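Pannes et blocages du plieur : la foire aux questions

Je reçois toujours les mêmes messages depuis que j'ai raconté l'arrêt de décembre, alors je regroupe mes réponses sur une seule page. Je la complète quand j'ai cinq minutes (donc pas souvent, pardon !).

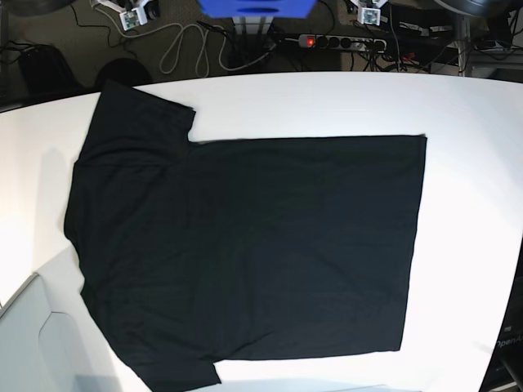
Qu'est-ce qui est tombé en panne, au juste ?

Le bras droit s'est figé en plein pli, pince fermée sur l'ourlet, au cycle 318. Pas de bruit, pas d'odeur, juste l'écran de Wutik (le logiciel qui pilote la cellule) qui affichait le défaut 7. Le bras gauche, lui, a continué sa trajectoire comme si de rien n'était, et il a tiré le t-shirt vers lui jusqu'à ce que j'appuie sur l'arrêt d'urgence. C'est ce deuxième point qui m'embête le plus, j'y reviens plus bas.

C'est quoi, le défaut 7 ?

Perte de communication avec un servo. Dans la doc de Wutik, ça tient en une ligne et ça vous conseille de redémarrer. J'ai redémarré. Ça repart très bien, et puis ça retombe ! Chez moi, le coupable était le connecteur du poignet : le câble passe trop près de l'articulation et il finit par prendre du jeu. Je l'ai remplacé, j'ai laissé une boucle plus longue et j'ai mis un collier de chaque côté. Depuis, 861 cycles sans défaut 7. Je croise les doigts quand même.

Pourquoi un bras continue quand l'autre s'arrête ?

Parce que d'origine, les deux bras ont chacun leur surveillance et ne se disent rien. Le réglage existe pourtant : dans Wutik, menu sécurité, « arrêt couplé ». Il est décoché par défaut. Cochez-le avant toute autre chose, vraiment, même si vous ne lisez rien d'autre sur cette page.

Je peux dégager le tissu à la main ?

Oui, mais arrêt d'urgence enfoncé et alimentation des bras coupée. La première fois, je me suis contentée de mettre en pause et la pince s'est rouverte puis refermée toute seule au retour de la communication. Plus de peur que de mal, mes doigts étaient à 2 centimètres. Une pause logicielle garde les moteurs sous tension !

Et si l'alimentation est coupée, le bras tombe ?

Le mien, oui : pas de frein sur les axes. Tenez-le sous l'avant-bras avant de couper et accompagnez-le jusqu'à la table.

Le noir pose-t-il un problème ?

Pour la panne, aucun rapport. Pour le pliage, un peu : sur un t-shirt noir mat, les plis se distinguent mal, et il arrive que la pince vise à côté d'une manche. Le plateau blanc aide pour les contours, beaucoup moins pour ce qui se passe à l'intérieur. Je garde le noir pour mes essais justement parce que c'est le cas pénible.

Faut-il remettre le t-shirt à plat après un arrêt ?

Je le fais à chaque fois. Reprendre sur un pli à moitié terminé, j'ai essayé, et le programme a replié le corps par-dessus une manche. Autant l'étaler de nouveau et relancer au début du cycle.

Est-ce que Divden prend la réparation en charge ?

Ils m'ont envoyé le connecteur sans discuter, mais la pose était pour moi. Gardez le journal de défauts, ils le demandent tout de suite. Pour le câble rallongé, je suis passée par Fultance.

Vous avez le même souci avec le modèle Benítez ?

Je n'en ai pas, je ne peux pas vous dire. Une lectrice m'a écrit que le câble y passe à l'intérieur du bras, je serais curieuse d'avoir d'autres retours !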